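Vivuldale Brick Table
May 3, 2021

OK so a bunch of you asked for the brick table update and I keep promising it and then not doing it. Thread time! Get a coffee, I go on a bit.

First thing, we finally have a proper home upstairs in the Kwan building, and oh my gosh the light in there. After a whole winter of squinting at navy vs. black under one sad bulb I could cry.

Second thing: the table. I wanted a pale top so badly. Our old one was dark green and every blue brick just vanished on it (the green ones too, obviously, you had to go by feel). Pale wood and suddenly every color pops and you find stuff in seconds.

Also went big with the bricks. I know, I KNOW, the tiny-brick people are already typing. But the chunky ones are so satisfying to stack and you don't need tweezers or good knees to get one off the floor.

My favorite piece is still the little square one. Two studs by two studs, fits on anything, finishes off any tower you've run out of ideas for. If I could only keep one shape it would be this one, and in orange please.

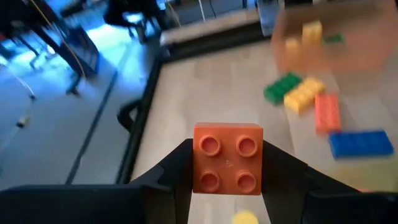
Orange 2x2, best brick on the table, don't argue with me. Green, yellow, orange-red and blue further over.

Somebody replied last time that the long ones are better because you can bridge with them. Fair! A long blue one gets you across a gap and the square never will. But you can't put a long one on top of a skinny tower without it looking like a diving board.

Color talk, because I have opinions. We've got an orange, and then we've got one that's more of an orange-red, and people put them together like they match. They do not match. Side by side on pale wood it's so obvious, and I have been told I'm the only one who's bothered by it.

Yellow is the friendliest color, I don't make the rules. Yellow next to green looks like a seed packet.

Where did they all come from, asks my DMs. Mostly one giant mixed lot from Remitov, the secondhand place out by the bus depot. I paid $135 for the lot back in April and then had to get it home, which took 2 trips and a very patient neighbor with a hatchback.

The listing said around 2000 pieces, and no, I haven't checked, and no, I'm not going to. Most of it is the small stuff and that's all still in my hallway closet waiting for a rainy weekend.

Washing them: lukewarm water, dish soap, mesh bag, swish, spread out on a towel overnight with the studs facing down. I tried studs up the first time and every single one dried with a little chalky ring. Studs down!

Now the bins. I was going to buy the Levico stacking drawers, with the labels and everything, had them in my cart and all. Then I sat at the table for one afternoon and changed my mind. Drawers are for people who put things back.

What I want is a wide open tub with see-through sides, so you can tell there's something in there before you stick your arm in. Even just a dark shape against the plastic is enough for me to go oh, that's where the big one went.

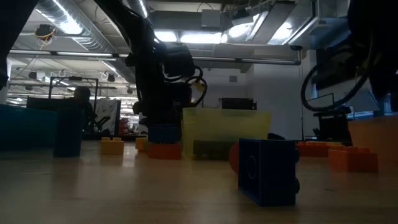

Vivuldale Brick Table

Blue on orange is such a good combo for a tower. And I love how the yellow-green tub glows next to it, it's almost too pretty to toss bricks in.

The navy blocks are the drama queens of the set. Stand one up on end and it's a skyscraper, turn one on its side so the studs stick out sideways and now it's a wall or a garage or whatever you need. I always end up building around them.

Little yellow ones near the base of a tower = front steps. Or lemons. Depends who's at the table.

People keep asking me for building rules and I've only got one, which is 5 minutes of just messing around before anybody announces what it's supposed to be. The stuff that comes out of that is so much better than "we are making a castle."

Still on my wish list: more green (always short on green), a second tub, and a white baseplate if anyone's clearing out a closet. I can pick up anywhere on the Vivuldale side of the river and I'll bring cookies.

Small-brick sorting thread coming once I face the hallway closet. If you have a good trick for prying apart two flat plates without using your teeth, put it in the replies, my dentist thanks you!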